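Winter Fruit, and What I Do With Too Much of It

January 14, 2025

I promised in the last newsletter that I'd write about apples, and then the holidays ate me alive and I sent you all a cookie recipe instead. So, apples! Get comfortable, because I have been saving this up since fall.

A little background for the new folks. I live on the edge of Clodthorpe, in a house that came with a cold back porch, a cellar with a door that sticks, and two old apple trees that had been left to do whatever they liked for a very long time. The first year I moved in, I had no idea what I was doing. I picked everything in one weekend, tipped it all into a big plastic tote, shoved the tote under the cellar stairs, and felt extremely pleased with myself. By New Year's the whole cellar smelled like a cider press that had given up on life. I lost nearly all of it.

Since then I've gotten a lot better at keeping fruit through the cold months, partly from reading, partly from pestering the people at the Gamus farm stand with questions while a line forms behind me (sorry, everyone). I'm still no expert. But I ate one of my own apples for lunch today, in the middle of January, and it was crisp enough to hurt my ears.

Picking the keepers

The biggest thing I learned is that some apples want to be stored and some want to be eaten right now, and you can't argue with them about it. Early apples, the ones that come in at the end of summer, are lovely for a couple of weeks and then they go soft and mealy. The late ones are the keepers. They're usually harder, with thicker skin, and a lot of them taste sort of sharp and unfriendly on the day you pick them. Give them a month or two and they mellow out into something really wonderful.

One of my trees is early and one is late. I figured that out by accident, by biting into things. The early tree goes straight to sauce and pie and the neighbors. The late one goes to the cellar.

If you don't have trees, you can still do this. Around the middle of fall the Mercado on the corner sells late apples by the half bushel, and they're much cheaper that way. Ask which ones keep. If the person you ask doesn't know, buy a few of each, leave them on the porch for three weeks and see who's still standing.

Sort like you mean it

I used to skip the sorting. Please don't skip the sorting! One apple with a soft spot will take its neighbors down with it, and it does it quietly, at the bottom of the box, where you aren't looking.

I spread everything out on old towels on the kitchen floor and I pick up every single apple and turn it all the way around. Bruises, holes, splits, and anything missing its stem go into the "eat soon" bowl. I'm fussier about stems than I used to be. A torn-out stem leaves a little open door at the top, and rot walks right in. Don't wash the keepers, either. They've got a natural coating on the skin that helps them hold up, so I only brush off the dirt with a dry cloth and wash them when I'm ready to eat them.

It takes me most of an evening. I put on a long radio show and make cocoa and it's one of my favorite nights of the year, if I'm telling the truth. The kitchen smells amazing and my knees are shot for two days after.

Wrapping, or not

People have strong feelings on this. I wrap mine in newspaper, one sheet torn in half per apple, with the plain black-and-white pages and never the shiny ones. Then they go into shallow wooden crates, a single layer, two at the very most. Wrapping keeps them from touching, so if one goes bad it goes bad by itself.

My sister doesn't wrap. She lays hers out on slatted shelves with a gap between each one, and she says she can see trouble coming that way, and she has a point. My newspaper bundles all look exactly alike, and checking them means unwrapping them, and then I get distracted reading the old news. I have lost whole afternoons to a story on the Gornislow bridge repairs that I'd already read in March.

Either way works. What doesn't work is the tote under the stairs.

Cold, dark and a bit damp

Apples like it chilly. You want it as cold as you can get without freezing, and a little humid so they don't shrivel. My cellar does this on its own for most of the winter. In a really bitter week I throw a blanket over the crates, and if we get one of those odd warm spells I prop the outside door open at night and hope the raccoons are busy elsewhere.

If you're in an apartment, the fridge drawer is honestly great. Put the apples in a plastic bag with a few holes poked in it and they'll last way longer than they would in the bowl on the counter. An unheated closet on an outside wall can do nicely too. A friend of mine keeps hers in a cooler on the balcony with the lid cracked open, and she was still handing them out at Easter.

Keep the good company away

Apples give off a gas called ethylene as they ripen, and it makes other produce ripen faster. You can use this! A hard pear in a paper bag with an apple will come around in a couple of days. Same goes for a tomato that needs a push. It's a handy trick in fall when you've rescued all the green ones before the frost and have every windowsill in the house covered.

But for long storage it's a nuisance. Potatoes near apples can start sprouting, carrots can turn bitter, and anything leafy goes yellow in no time. I keep my potatoes on the far side of the cellar, behind the door that sticks, and the carrots have their own bucket of damp sand. Ripe tomatoes stay upstairs in the kitchen for me, where I'll see them and eat them. The cellar is no place for a ripe tomato.

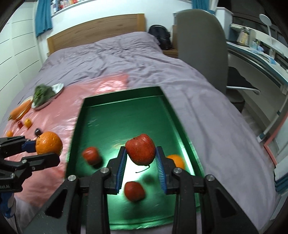
The once-a-week check

Pick a time and stick with it. I do mine while the laundry is running, so I'm down there anyway. I sniff first. You'd be surprised how much your nose can tell you before you've even lifted a crate. A nice clean apple smell is fine, but if it's sweet and heavy, with something a bit boozy underneath, somebody in there is in trouble.

Then I give the bundles a gentle squeeze. Any that feel soft get opened up. If it's only a small spot I cut it out and the rest goes in the sauce pot that night. If it's really far gone it goes out to the compost, and I check everything that was sitting next to it.

By late winter I usually end up eating the wrinkly ones first. They aren't pretty, but they're so sweet, and they bake beautifully.

What I do with the sad ones

Sauce, mostly. I don't use a recipe and you don't need one. Cut them up, skins and all if you have a food mill, put them in a heavy pot with a splash of water, put the lid on and let them go on low until they fall apart. Taste it before you add sugar. Stored apples are sweeter than fresh ones and half the time I don't add any. A pinch of salt helps a lot, and so does a squeeze of lemon.

When I've got only two or three to use up, I make what my family calls lazy apples. Slice them thick, fry them in butter until the edges go brown, and at the end throw in a spoonful of brown sugar and some cinnamon. Eat them on oatmeal, or on toast, or standing at the stove straight out of the pan (no judgment, this is how I have them).

They're also very good with pork and onions, or grated into coleslaw with a lot of black pepper. And if you've got kids in the house, apple rings dried in a low oven will disappear faster than you can make them. Slice them thin, dip them in water with lemon juice, lay them out on a rack and leave the oven door open a crack. Mine take most of a day. Put them in a jar once they've cooled all the way down, and hide the jar.

Your turn

I'd love to hear how you keep yours, particularly if you live somewhere warm and have had to get creative. Several of you wrote in last year about burying apples in leaves in a trash can outside, and I've been dying to try it but keep chickening out. Did it work? Did something dig them up? Hit reply and tell me everything.

Next time I'm doing onions, and the braids I keep trying to make that keep falling off the hook. Stay warm!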